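# Block-pushing demos: how many, and how messy should the starts be?

**Trinidad Bermúdez**

Hi everyone, first proper post after months of reading along. I'm helping run a small learning project at a makerspace, where we drive an arm by hand to push coloured blocks around a board, record the whole thing, and train a policy on the recordings. It's a single stiff finger, no grasping, so everything is done by nudging. The instructions are short typed sentences such as "push the red star next to the blue cube" or "bring the yellow heart to the left side".

So far we have 184 recorded episodes. I trained on them last weekend and the result is a bit heartbreaking. It heads off confidently towards the right colour, gives the block one good shove, and then if the block rolls or turns at all it just hovers there as if it's forgotten what it came for. On the starting layouts I used most often it looks quite clever. On anything else it's lost.

My questions, and sorry there are a few:

- Do I simply need more? A fellow at our space said 2000 is the minimum and anything less is wasted effort, which was a bit deflating.
- Should I be setting the blocks out neatly at the start of each episode, or tipping them on any old how? I've been neat so far, mostly out of habit.
- When I fluff a push and have to go around the block and fix it, do I keep that episode or bin it? I've been binning them, which hurts, as it's a lot of episodes.

I'm using Clirnis for the recording and a game controller for the driving, if that makes a difference. Thanks in advance, and thanks to whoever wrote the old thread on controller dead zones — it saved me a whole evening.

---

**Zdeňka Ševčík**

Welcome, Trinidad! You've described almost exactly where I was last August, so please don't be deflated.

Let me take the last one first, as I think it's your whole trouble. Keep the fluffed pushes! If you bin every episode where the block skids off sideways and you have to circle round and bring it back, then your policy has never once seen what a person does when a block skids off sideways. Of course it hovers. It has arrived somewhere you've carefully removed from its education. I'd go digging in your trash folder tonight, if you still have one, and put back everything where you did get the block home in the end. The ones I do throw out are the ones where I changed my mind about which block I was pushing, or stopped to answer the phone with the arm parked for half a minute (I have a chatty sister).

On neat or messy, go messy, but be a little careful about what kind of messy. When I first tried to be random I'd sweep the blocks together with my forearm and push the whole lot to the far side, and then wonder why the policy was hopeless whenever something was near the front edge. My hands had a favourite place and I hadn't noticed. It's well worth laying your first camera image from every episode over one another, nice and faint, and seeing where the colour piles up. Mine looked like a thumbprint at the back of the board and bare wood everywhere else.

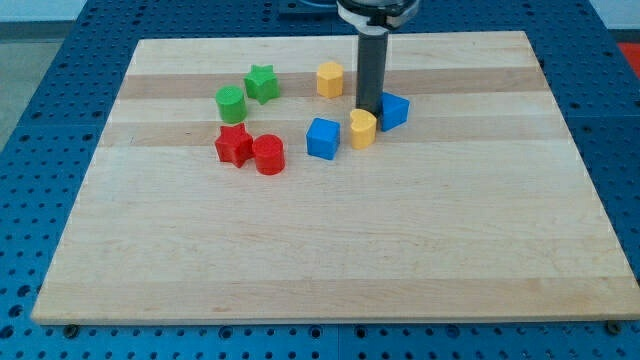 The other thing that helped was not resetting every time. We now run long sessions where one instruction follows straight on from the last, so wherever the blocks ended up is where the next push begins. You get starting positions you'd never think to set up by hand, blocks touching, a star wedged against a cylinder, all of that, and you save yourself a great deal of leaning over the table. We only put things back when a block goes over the side or gets somewhere the finger can't get behind it.

As for the number, I wouldn't hang too much on 2000. Our Sidilora set got to 1789 episodes before we stopped, but it was behaving nicely well before that, and the jump came when the corrections went back in. Try your same 184 plus the rescued ones and see how you go before you sign up for a winter of pushing.

One small practical thing — write the instruction down before you start driving. If you label afterwards, you'll be tempted to describe what happened instead of what you meant, and the two get muddled over a long afternoon.

---

**Man-lok Tai**

more data. always more data. also check your camera hasn't moved between sessions, mine had

---

**Fung-ping Hsu**

I agree with nearly all of Zdeňka's answer, but I'd add a word of caution about the rescued episodes. Have a look at how long they run. Ours had plenty of dithering in them, where the driver backs off and thinks for a few seconds, and the policy learned to back off and think too. We trimmed the still stretches down and left the movement alone, and the hovering mostly went away.

It's also worth having more than one person drive. We had three, and one of them always approached a block from the left, every single time, without any idea he was doing it. If all your episodes come from one pair of hands you'll be teaching it those hands.

---

**Trinidad Bermúdez**

Thank you all so much! The trash folder was still there, so I've got a good pile back. I did the overlay as well, and yes, I'm a back-left person through and through. Training again tonight with the pauses trimmed, and I've talked Annunziata into driving on Saturday. I'll post the new results in this thread.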